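Section 4. Comparing Grippers on a Single Arm

4.1 Purpose

This section describes how to compare two or more grippers on the same arm under the same conditions. It applies to the Hosinetti two-finger gripper, the Prellano parallel gripper, and any third-party gripper fitted with an Auer adapter plate. Complete the arm set-up in Section 3 before you begin.

4.2 Before You Start

1. Confirm that the Alow controller is running in Trial mode. The status line should read READY.
2. Set the arm speed limit to 200 millimeters per second. Use this limit for every gripper in the comparison.
3. Clean the fingertips with a dry, lint-free cloth. Do not use solvent on coated fingers.
4. Route the gripper cable with enough slack for a full wrist turn of 90 degrees in each direction.

CAUTION: A cable loop that hangs below the gripper housing can catch on the work surface or on a test item. Move the arm slowly through its full range by hand guiding before you run any program.

4.3 Choosing Test Items

Rigid blocks give repeatable results but do not show how a gripper handles everyday objects. Each comparison should include at least one item that is thin, one that is flexible, and one that changes shape when lifted. Wired earphones are well suited to the last group, as the cord can slip between the fingertips while the earbuds remain on the table. 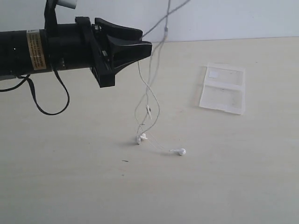
Record the starting position of each item on the trial sheet and return the item to that position before the next attempt. With corded items, untwist the cord between attempts. Results obtained with a tangled cord must be entered in a separate column.

4.4 Running the Trial

1. Mount the first gripper and tighten the adapter screws in a cross pattern.
2. Enter the gripper weight and finger length on the Tool page. Press SAVE.
3. Select program 967 (Pick, Hold, Release).
4. Close the fingers fully and press ZERO. Wait for the tone.
5. Open the fingers and move the arm to the start point.
6. Press RUN. The arm lifts the item 300 millimeters, holds it, and lowers it.
7. Enter the result as Held, Slipped, or Missed.
8. Repeat steps 5 through 7 until the trial sheet is complete.
9. Power down the arm, change the gripper, and begin again at step 1.

NOTE: Zeroing must be repeated after every gripper change. Values stored for one gripper are not valid for another, even where the two are the same model.

WARNING: Keep hands clear of the fingers while the RUN lamp is lit. Press the red stop button before reaching for an item.

4.5 Reviewing Results

Compare grippers item by item. A combined score may hide poor handling of thin or flexible items. If one gripper shows repeated slips on the same item, check finger alignment as described in Section 6 and run the trial again.

Completed trial sheets should be sent to Bronwyn Waaka, Applications Support. Questions about adapter plates should be addressed to Oğuzhan Kırmızıgül.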